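Pletdale Pickle & Ferment Notes

README for the recipe data, kept by Jouko Kiiskinen

Hi, and thanks for looking! I started this collection one December when my kitchen shelf was full of jars and I couldn't remember what I'd put in any of them. It's now a plain spreadsheet with 256 batches in it, mostly cabbage, carrots, green beans and far too many cucumbers (my neighbors have been very patient). Every row is one batch I made myself or one that Lempi Kinnunen made and wrote down for me. Her notes are neater than mine.
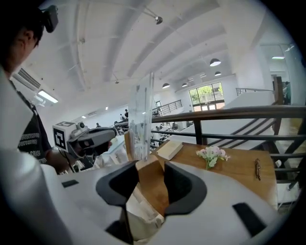

What's in the file

batches.csv - the main table, one row per batch
spices.csv - which spices went in, matched by batch number
tasting.txt - my rambling comments, typed up as I tasted

The columns you'll want first are vegetable, salt_pct, days and verdict. Salt is always by weight of vegetables plus water, so please don't read it as spoonfuls! Days means days on the counter, before the fridge. Verdict is a word, not a score: great, fine, meh or compost.

There are 49 rows marked "Stekenier" in the method column. That's Lempi's family way of doing dill cucumbers, with currant leaves and a slice of rye crust on top. The ones marked "Skodora" are my hot carrot relish, and I changed the chili in it four times, so check the version column before you compare anything.

Known problems

A few early rows have no room temperature - I hadn't bought a thermometer yet. Rautiainen is my name for a beet mix, and I spelled it two ways before batch 10. I've left the old spelling in so the row numbers still match my paper notebook. Garlic is listed in cloves, and cloves vary, so treat that column as a hint.

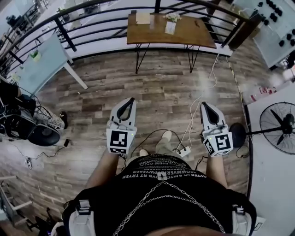

Can I use the spreadsheet for vinegar pickles too?

Only the salt and spice columns will help you much. Everything in here is fermented in brine, so the days column means nothing for a vinegar jar, and you should follow a tested canning recipe for the acid. I may add a separate vinegar table later if Lempi lends me her other notebook.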